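Serdale v Ovik play-in – where to watch, and who goes through?

fjoly_q
4/10/22
Game is at the Hidau hall, early tip. Winner gets Mac Suibhne away in the first round proper.

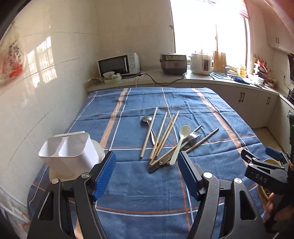
The club stream costs nothing but you need to register first. I'd take Serdale by two. Ovik have lost their last three on the road and Nieminen is still out with her ankle.

baseline_dz
Nieminen trained last night. The club put it on their page this morning, so she'll get minutes at least.

fjoly_q
Fair enough, missed that. Still Serdale for me.

ovik_til_i_drop
Serdale can't rebound. We had 20 offensive boards against them in December and they've signed no one over six foot since.

Fiachra_OS
You also lost that game.

ovik_til_i_drop
By a point, with Siqueira fouled out. She has 368 points this season and you won't hold her twice.

baseline_dz
Does it matter much? Mac Suibhne get 3,000 in for home games and haven't dropped one all year. Whoever wins is going home next round.

Fiachra_OS
Disagree – they looked slow against the press last time out, and Serdale press all night.

hallside
Are there tickets on the door or is it online only?

fjoly_q
Both. Card only on the door, and the car park side entrance is shut.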